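**招聘餐桌布置与收纳人员（兼职，可长期）**

大家好，我们是 Zistano，一个做家庭餐桌用品的小工作室，地点在 Wastthorpe 老街的二楼。我来这里生活已经有几年，中文不是我的母语，如果有的句子写得不太自然，请多多原谅。工作的内容我会尽量写清楚。

我们现在需要 3 位新同事，从三月开始，参加“小餐桌”的布置和收纳工作。这个项目和 Buditard 餐具店一起做，目的是整理出一套适合小家庭的摆桌方法：什么样的托盘配什么样的餐垫，叉子和勺子放在哪里拿起来最方便，吃完以后怎么收最省地方。

**工作内容**

每次工作的时候，您会在一张桌子前坐下，按照卡片上的要求把餐具摆好，然后再收回去。同样的摆法要重复很多次，所以这个工作比较安静，也有一点单调。我认为提前说明这一点是应该的。

主要的任务有：

- 铺餐垫，把托盘放正，边和桌子的边平行
- 把叉子、勺子放到托盘里或者托盘旁边
- 按照颜色和大小收纳杯垫、盘子、小碗
- 每一轮结束以后，在表格上写下轮次和遇到的问题
- 下班以前擦桌子，把餐垫卷好放回柜子

托盘有好几种，大家用得最多的是兔子图案的那一种。 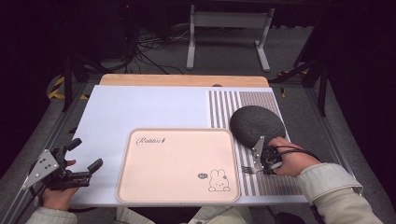
*兔子托盘与小叉子，右边铺条纹餐垫*

摆放的时候请不要着急。叉子要轻轻地放，不要从高处掉下去，托盘的表面容易留下划痕。如果卡片上写的位置您觉得不合理，请先照着做，然后把意见写在表格的最后一栏。我们每个月都会读这些意见，也真的改过几张卡片。

**我们希望您**

- 年满 18 岁，双手活动方便
- 能坐着工作比较长的时间，中间有休息
- 看得懂简单的中文说明，说得不流利没有关系
- 做事仔细，东西用完会放回原来的位置

有餐厅、幼儿园或者家政的经验更好，没有经验也可以报名。左手习惯的朋友我们特别欢迎，现在的摆法大部分是右手习惯的人想出来的，对左手的人不一定方便。

**时间和报酬**

每次工作是下午 14 点开始，17 点结束，中间休息两次。每小时的报酬是 50 元，当月结算。第一次来的时候有 30 分钟的说明和练习，这个时间也计算报酬。工作室准备茶和饼干，但是请在休息的房间里吃，不要带到工作桌上。

请穿方便活动的衣服，袖子不要太宽，戒指和手链请先取下来。工作室有可以锁的柜子，放包和外套。

**怎么报名**

请写一封短的邮件，或者直接到工作室门口的信箱放一张纸条，写上您的名字、联系方式、每周可以来几次，还有您习惯用哪一只手。不需要正式的简历。如果您愿意，也可以写一写您家里的餐桌平时是怎么摆的，我们对这个很有兴趣。

收到以后，我们会请您来试做一次。试做也有报酬，和平时一样。如果人数已经满了，我们也会回复，并且问您要不要留在等候的名单里。

从 Zupan 车站走过来不远，过了桥以后左转，看见卖花的店就到了，楼梯在店的旁边。楼里没有电梯，上楼不方便的朋友请提前告诉我们，我们可以在一楼安排一张桌子。

谢谢您读到这里，等您的来信。

Zistano 工作室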